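Chapter 6
Choosing an Antenna for the Job

If you have worked your way through the earlier chapters, you now know how a wire with a current in it manages to send energy out into space, and you have probably drawn more radiation patterns than you ever wished to. Well done! Now we come to the part of the course that most students tell me they enjoy, where we stop asking how an antenna works and start asking which one we ought to use.

We will follow a single design problem all the way through. The town of Clurley needs a radio link to a weather station on Horgate, a bare hill with a good view in every direction and (as you will find when we reach wind loading) very little shelter. The link runs at 444 MHz, and the mast at the Clurley end is already standing, so we must take it as we find it. 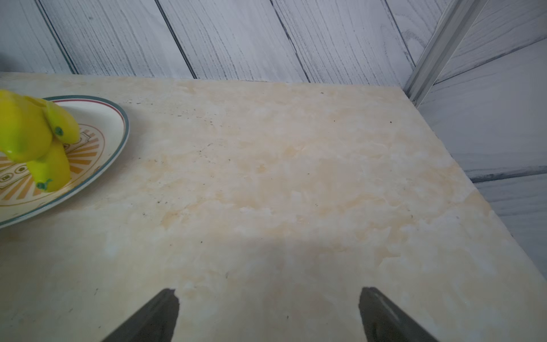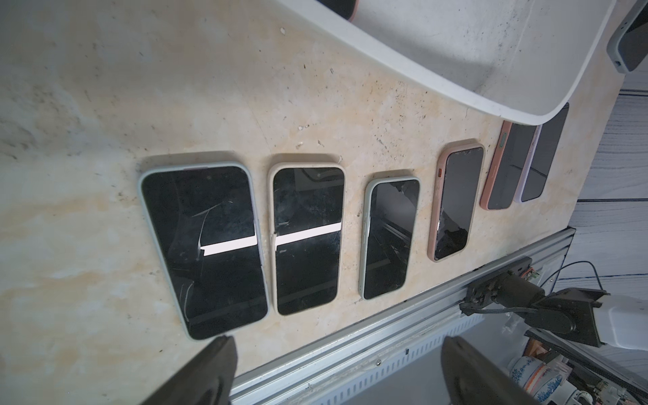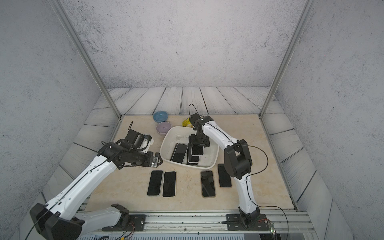 Figure 6.1. Tabletop with a marble-like pattern, three views. Phones appear in the second and third.

Before you reach for a catalog, get into the habit of writing down what the link has to do. How far must the signal travel? Does it go to one place or to many? How much room is there on the mast, and who is going to climb it? A Yagi may look like the natural choice for Horgate, and it may well be, but a corner reflector or a small panel deserves a fair hearing too, and we will give each of them one before we settle on anything.

You will need the wavelength early on, so work it out now and keep it in the margin. Divide the speed of light by the frequency and you should get a little under 68 centimeters. A half-wave dipole will therefore be some 34 centimeters long before we trim it, a comfortable size to build on a kitchen table.

Section 6.1 begins with gain and beamwidth, and with the old bargain between the two. Keep your notes on the Zacharopoulos worksheet close by, as we will be filling in its first column as we go.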